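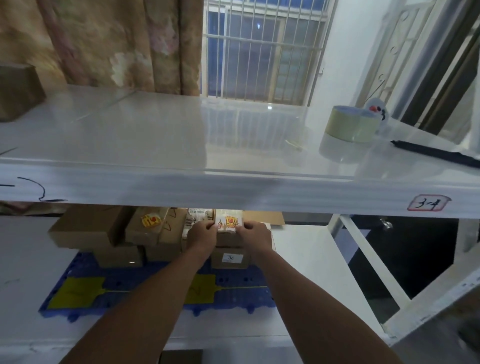

Unit 3 handout. Pick cell upkeep, parcel shelf
Instructor: Loredana Caruso. Lab questions to Hạnh Trương

Covers the Rarau cell only. Fiore cell has its own sheet, different gripper, don't mix them up.

Before you touch the shelf
Arm parked, key out, key in your pocket. Not on the bench. Pendant on its hook.

Shelf codes
Handwritten codes go on the front edge of the shelf and on the parcels. Dark marker, big digits. The cell reads codes from the head camera so a smudged 4 costs you a pick. If it's smudged, wipe and rewrite, don't go over the old one. Old scribbles on the edge, leave them unless they touch a code.

Restacking by hand
Two hands, one each side, label facing out. Small parcels on top. Nothing hanging over the front of the pallet. Set it down flat, let go, then look at it agian. Leaning = redo.

Upper shelf
Clear sheet gives glare when the sun's on it. Run calibration after 3 in the afternoon or pull the curtain. Last September half the class got bad depth readings and blamed the Julix driver. It was the window.

Calibration
Load the Ulness profile, 30 poses. Under 84 percent matched, stop and clean the lens. Dry cloth only. Run again. Still low, check the camera bracket screws, they work loose.
Error 39 = shelf moved. Re-teach the two front corners, then the back ones. Save before you exit, it wont ask.

Log sheet
Initials, time, match score, what you changed. "Fixed it" is not an entry.

For next time: read the gripper pad section, bring your log.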